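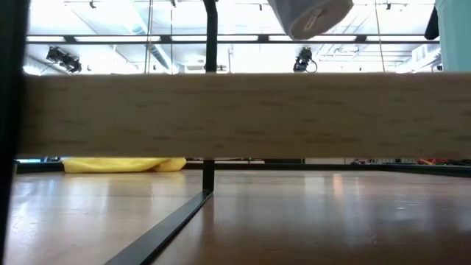

**1/** Thread on the cup set we've been recording in Garnby. Several people asked how we run it, so I'm writing down what we do day to day. It's mostly sorting, relabeling and moving cups around by hand.

**2/** The task is short. Pick up the small cup, put it inside the big one, let go, back off. One person drives both arms from the leader station and a second person resets the table between takes.

**3/** We have 1,308 takes on disk as of this week. 363 of those are flagged and won't go into training. I'll get to why.

**4/** A normal session is 70 takes. We tried longer ones in the first month and the last part of each was sloppy. You can see it in the joint traces: more small corrections, more stops right before the grasp. So we stop at 70 and switch drivers.

**5/** Drivers so far are me, Yupin Wannasri and Renata Lis. Yupin is the fastest. Renata is slower and her takes are the cleanest of the three. We keep both kinds. The driver's initials go in the metadata so we can split by person later.

**6/** Kulap and Ketsara Thammasiri do resets. Kulap wrote the reset sheet, a list of start positions for the two cups. Each line says which part of the table, which way the mouth of the cup points, and which cup goes closer to the arms. You do the line, tick it, go to the next one.

**7/** Before the sheet we placed the cups "randomly." I plotted the start positions from that period and they were nearly all in one patch the size of a dinner plate, on the side where the reset person stood. People aren't good at random. Those takes are still in the set, but they get a lower sampling weight.

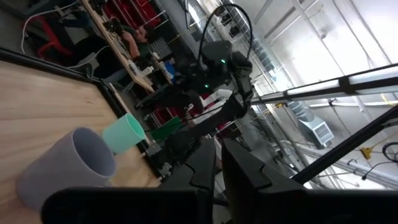 *Page last changed: September, 4:40 pm (fixed the reset notes in 6 and added 13)*

**8/** Wrist view, with the lavender-gray cup and the smaller mint-green one near each other on the table. The gripper fingers take up the whole bottom of this view, and that's how we want it. If the fingers aren't visible, the policy has a harder time learning when it has closed on a rim.

**9/** The other arm is in this view too, and so is a good part of the room. We talked about hanging curtains and decided against it. People work at the bench during the day and the light changes through the windows. If the model can only do cups in front of a gray sheet, it's no use to us at Irnden, where it has to run next.

**10/** What gets a take flagged:

- dropped frames on any camera
- a cup leaves the table
- the driver says "bad" out loud and hits the pedal
- the reset person's hand is still in view when recording starts
- the take ends before the arm has backed off

The fourth one is the biggest group. We were starting the recorder too early. There's a foot switch on the reset side now and recording can't start until it's pressed.

**11/** We do not flag a take for a missed first grasp. If the driver misses, goes back and gets it, that stays in and gets the tag "retry." In the first training run we had thrown all of those out, and the arm would miss the rim by a little, close on air and carry on as if it had the cup. With the retries back in, it sometimes opens and tries again. Not always.

**12/** Median length of a good take is 19 seconds. Anything more than double that gets looked at by a second person. Usually the driver was talking to somebody.

**13/** Added after a question from Urmila Uniyal: yes, we check sync between cameras. At the start of each session both grippers close and open once before the first take. We look for the close in every video and compare it with the motor log. If a camera is off by more than two frames, we restart that camera and do the check again. It takes a minute. We skipped it for a week in the spring and lost a full session to one lagging camera.

**14/** Labels. Every take gets one sentence of plain text. We used to let the driver type anything, and we got "cup in cup," "nest," "stack small," "green in purple" and one that only said "ok." Now the tool offers four sentences and you choose one. Renata is going back through the old ones when she has time. She's past the halfway mark.

**15/** We also argued over what to call the big cup. Yupin says purple, I say gray, Ketsara says lilac. The labels now say "large cup" and "small cup." Color goes in a separate field and we allow more than one value there.

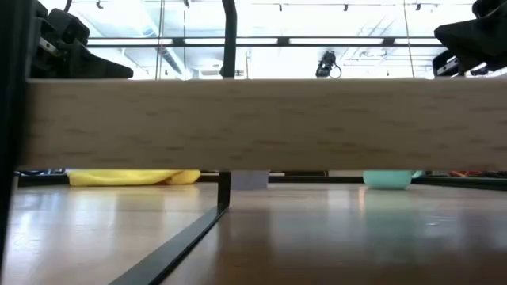
*Fixed camera, both grippers above the light wooden board.*

**16/** The fixed view doesn't go into the policy yet. We record it for review. When a wrist video looks odd, it's the fastest way to see where both grippers were at that moment.

**17/** The weak point of this angle is glare. The brown surface at the bottom is glossy and the overhead lights make long pale streaks on it. For review that's fine. If we start training on this camera, I'd want to try a few exposure settings first and record a short session on each.

**18/** Storage, for those who asked. Each session goes to a local disk, then gets copied overnight to the machine we call Pedholm. We don't delete the local copy until the checksums match. Flagged takes are copied too. We've gone back to them twice, both times to unflag a batch that had been marked by mistake.

**19/** Things I'd do differently if I started over:

Write the reset sheet before the first take.

Fix the label sentences before the first take.

Train something small after the first couple of sessions, even if it's bad. We waited too long, and the problem with the missing retries would have shown up right away.

**20/** Next up is the same task with cups of other sizes, and then a version where the small cup starts out already inside the large one and has to come out. Kulap is working on a sheet for that. The start positions are simpler but the grasp is harder, and there's not much room for the fingers between the two rims.

**21/** We're not releasing the data yet. Chuensuk, the group that pays for the arms, wants to look at it first, and the old labels have to be finished anyway. I'll post in this thread when there's a link.

**22/** Someone asked which leader station we use. It's home-built, with printed handles. Yupin has the files and will send them if you message her. The left handle cracks near the trigger, so print two.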